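4. Recording a pouring session

You've reached the fun part of the Drello set-up! By now both arms should be calibrated and the table wiped down. The pouring task is where our method earned its keep: the policy learned to pour from 124 recorded runs, and the wrist view did most of the teaching.

4.1 Close-up view

1. Start the recorder and check that the wrist stream is live.
2. Grip the test tube upright. A slight tilt toward the beaker is fine – the policy copes with it nicely.
3. Bring the lip of the beaker over the mouth of the tube and pour in one smooth motion.
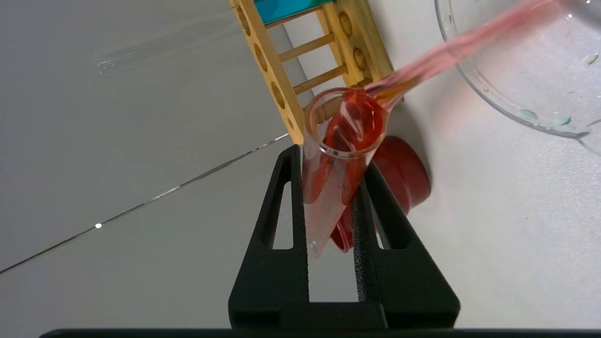 4. Hold still for 2 seconds after the last drop, then press Mark. The mark tells the trainer where the pour ends, and runs without one are skipped.
5. Save the run and add a short note if anything spilled. Keep the spills! Nurhan Saraç trained the Lorkemby model with and without them, and the version that had seen spills was clearly better at stopping in time.

CAUTION: Use colored water only. Keep liquid away from the gripper housing and the cable.

4.2 Wide view

6. Switch to the head stream and set the rack toward the back of the table, with the cup and the beaker within reach of the arm.
7. Vary the layout between runs. Small shifts of the beaker helped far more than we expected.

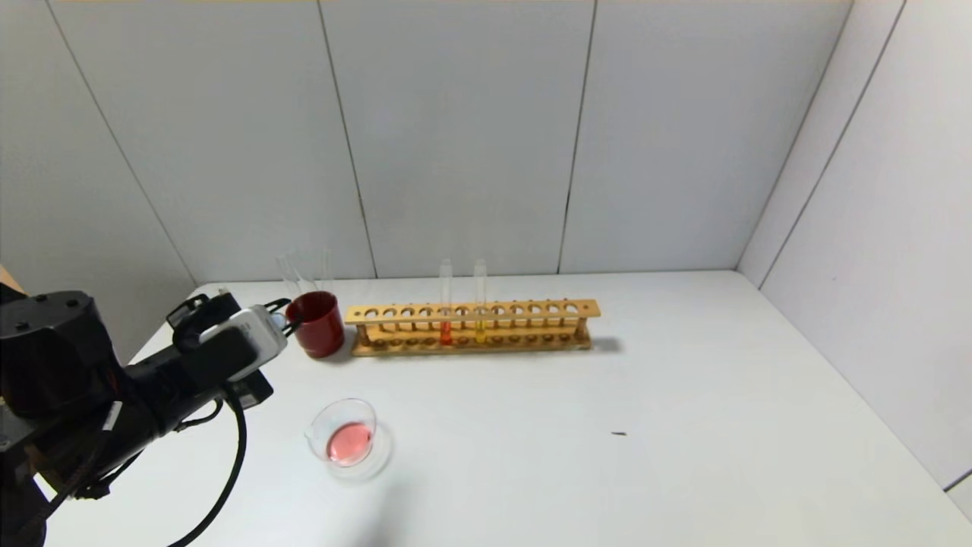 8. Run the sync check. If the two streams differ by more than 11 milliseconds, restart the recorder and go back to step 6.

NOTE: Pitard users can load older runs as they are – the Dönmez converter fills in the missing marks. Look over the first few by eye before you train on them.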